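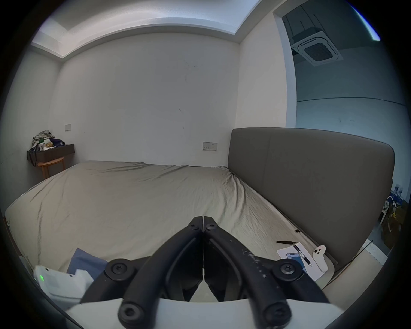

What does the person holding the gripper have to do differently from someone making a bed the usual way?

Slow down, and use one point of contact instead of a whole hand.

The trainer we spoke to has spent two years teaching household tasks for Akside, first by remote control and now with a hand-held gripper. Her current project, Piltine, covers bedrooms. "People pinch, smooth and tug all at once," she said. "With two fingers you have to choose one of those, finish it, then do the next."

She records each task from start to finish and throws out any run where she hesitated for long. The target for Piltine is 2,000 runs, and 462 had been accepted when we talked in May. Another 157 were rejected, mostly for rushing.

Remote control had its own trouble. "You're watching a screen and there's a delay — small, but your wrist notices it." By hand she can feel the fabric pull against the jaws and let go before it bunches.
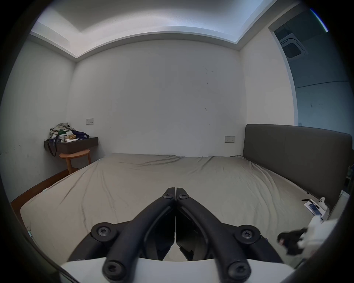
Can a robot learn the task from one very good demonstration?

One run teaches it a single path, so it needs many runs with different starting points.

"I change where I stand and which corner I go for," she said. "If I always started at the same end, so would the robot."

New trainers at Akside do 300 practice runs before theirs are kept. She thinks that's fair, though her own forearms disagreed at first. She now stops at noon and spends the afternoon labelling.

Recent items
Skov opens second teleoperation room
Choosing a grip for soft goods
Tromix trial moves to kitchens
Letters: how slow is too slow?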